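Route 23 memorial and the speed limit on Baran Hill
Forum: Grenholm County Roads and Public Safety

dllanos
The county meets 17 January 2019 on the speed limit past Baran Hill, where the deputy was hit. I support dropping it. Anyone else going?

plowguy154
I'll be there, but I'm against it. The limit is fine. Drivers don't move over for stopped patrol cars, and a new sign won't change that.
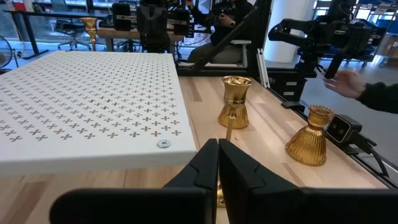
dllanos
Move-over tickets are part of it too. The Disden post wrote six in all of September. We also need something for the table at the sign-up night, and I have a gold goblet with a wide cup that could hold the pens. Konrad Żak is bringing the petition sheets.

k_zak
Sheets are printed. We have 179 names so far, almost all from the east side.

plowguy154
Six tickets proves my point. Put a second car out there and leave the limit alone.

k_zak
A second car is one more deputy standing on the shoulder. I drove that road for years and the curve hides everything. 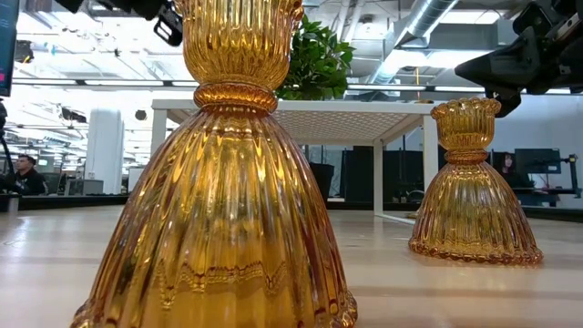 Re: Parking for the meeting

dllanos
Use the lot behind the library. The front is for county vehicles.

plowguy154
OK. I'll sign for the move-over part if it's on its own sheet.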